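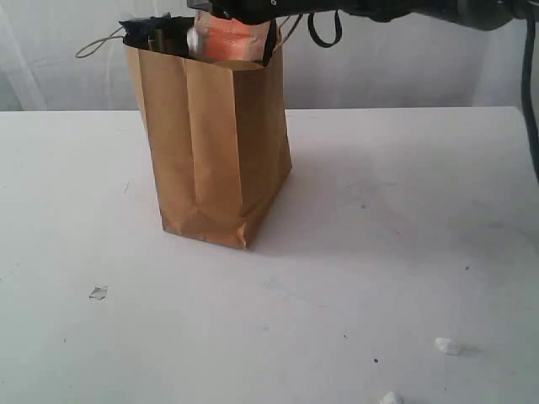 Khrystyna-Mariia Bondarchuk says the cordon round the old wartime bomb in Goremside is only 300 metres and we're miles outside it, but the local radio keeps saying 3,699 people have to leave. So which is it?? I'm on the Botelard side of the canal, I've had no letter and no knock at the door, and they're meant to be defusing it on Saturday. Does no letter mean I can stay put? Also my mum's with me and she can't do the stairs quickly, so I'd like to know before the sirens start!

posted by canalside_bev
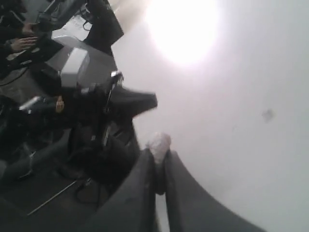 Jelínek

Both can be right, Bev. When they dug one up near us in April there was an inner cordon, which went straight away, and a much bigger outer one just for the day of the disposal. The radio was quoting the outer one. I wouldn't go by letters at all (ours came two days after it was over) so ring the council and give them your postcode. Tell them about your mum while you're on, because they sent a car for my uncle and it was 3 hours before the roads shut.

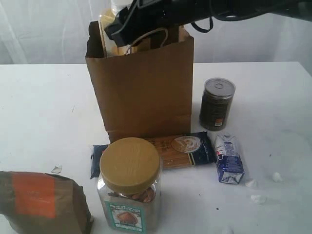

Brown paper bag with a bottle in the top

Grodex

it'll be a dud, they always are. we stopped in and had a roast

Jelínek

Please don't do that. Even a controlled explosion can put windows in. Bev, let us know what the council says?

Contact us | © Botelard Neighbours Help | Back to top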